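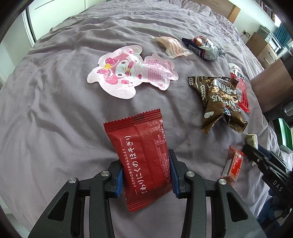
When does an episode get thrown out instead of relabelled?
When the written rule in force on the day it was recorded says so. If the rule was added later, the episode stays in and gets a flag.

December 8, 2022

Arif and I spent the morning on the handheld gripper rules, version 2. The old sheet came over from the Lerkis project in October and was written for rigid boxes on a bench. Most of what we do now is soft packaging on soft surfaces, so half of it doesn't apply and the other half needs tightening.

What we agreed:

Packets are pinched near an edge or at the crimp. No grabbing across the middle of a filled pouch, even when it would be quicker. Michalis wants this as a hard rule. I'd put it down as a preference, but he has done more of the review than I have, so hard rule it is.

Pads get wiped before each block and checked for lifting at the corners. A lifted pad ends the block. Don't press it back down and keep going.

With two grippers, the idle one stays open and still, tips clear of whatever the other is holding. It may stay in view. The Lerkis sheet said it had to be out of view, and people were swinging their arms around to comply, which gave us worse recordings than leaving it alone.

Household clutter stays where it is. Bedding is not smoothed between episodes. Crumpled wrappers count as objects and are labelled the same way as full packets, with the state field set to "crumpled". Please stop typing "rubbish" in there, the Peixoto import rejects it.

Text on packaging is copied in the original script if the labeller can read it. If not, leave the field blank and tick "unread". No guessed translations.

Anything showing mail, medicine labels or a face is pulled the same day and logged. No change from before.

Numbers: the set stands at 2,795 episodes. Arif pulled 600 for a check against the new wording and 16 fail outright, all on the middle-grab rule. They were recorded before the rule existed so they are flagged and kept, as per the top of the page.

Still open – maximum grip force on foil. Grerier's guidance is for suction cups and no use to us. Rurport has a jaw figure but I can't find what pad thickness they tested with. Have left the line blank on the sheet until they reply.

Arif is printing the new sheet for the kit cases. Old ones go in the recycling, including the laminated one on the cupboard door.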